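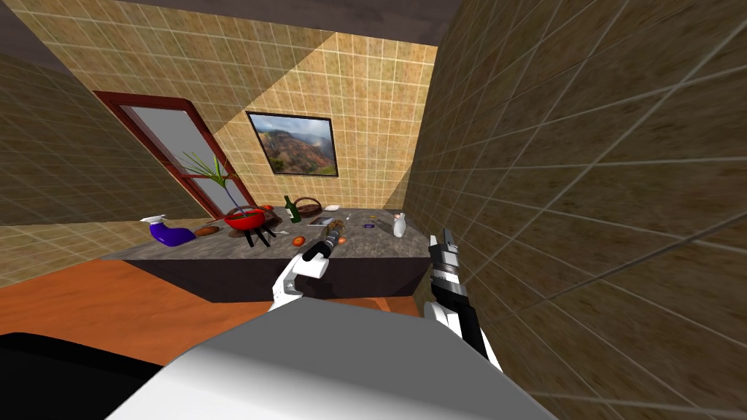
Figure 5.1 The two-arm cell in the simulator, with the left gripper holding a long brown object over the counter and the right gripper open.

Chapter 5
Setting Up and Looking After a Two-Arm Cell

5.1 Before the first movement

In Chapter 4 we spoke of one arm fixed to a bench. Now we take two arms on one body, working at a kitchen counter. The cell is called Lerkeo in this book, and its simulated copy is the one we will use for most of the exercises. Students at Jitedthorpe work with the copy during the whole autumn and come to the real machine only in February. I ask you to keep the same order, even if you have a real machine near you.

Setting up a cell means giving values to many small things: where the body stands, how high the counter is, how far each gripper opens, how fast each joint may turn. Most of these values are written once and then forgotten. When the cell begins to behave badly, it is often one of the forgotten values which is wrong. For this reason each group must keep a setting sheet. Write the old value, the new value and your initials. Do not rub anything out.

The stone top of the counter is a good surface for practice, but the arms must never press on it. In the Pletero control program you will find a limit called "lowest tool height". Set it to 30 millimetres for the first lessons. Later you may bring it down to 5 millimetres, after the gripper check of section 5.2 is passed on both sides. The two arms have separate limits, and a change on the left does not copy itself to the right.

5.2 Checking the gripper

The gripper check is done with nothing between the fingers. Turn the gripper away from the counter so that it points to free floor, open it fully, and look along the fingers from behind the palm. You should see both fingers over their full length. Then close it slowly and open it again. Repeat this for 200 cycles and read the opening width after the last one. If the width has changed from the value on your sheet, the zero point must be set again before any other work.

Light can deceive you. A finger in shade may seem shorter or more bent than its partner, so take the number from the program and use your eye only to find gross faults.

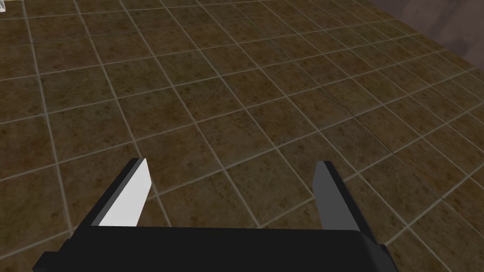
A reader of the first edition, Keskinen, objected that this check takes too long for a simulated gripper, which cannot wear. The objection is fair as far as wear is concerned. However, the zero point in the simulator can be lost when a file is loaded in the wrong order, and the check finds this fault also. I have therefore kept it, but groups who are short of time may do the cycles at double speed.

5.3 The ready position

Before each exercise both arms go to the ready position, with the grippers in front of the body and above the counter. From there each arm should reach its own side without crossing the other. Save the position under number 252 in the position table. The number has no meaning in itself, but all exercise files call it.

If an arm arrives at the ready position with a jump, stop the run and compare the joint values with the sheet. Do not correct the jump by lowering the speed. A slow error is still an error, and it will come back when the speed is raised.

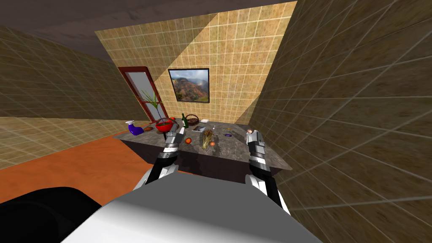 Several students have asked whether the objects on the counter should be taken away while the ready position is being tested. On the real machine, yes, all of them. In the simulator they may stay, and it is even useful, for a contact will be written in the log with the name of the object and the joint which moved last.

5.4 What you need for this chapter

The setting sheet (Appendix B), the Pletero program with the Lerkeo files loaded, and your notes on joint limits from Chapter 4. Section 5.5 begins with the left arm.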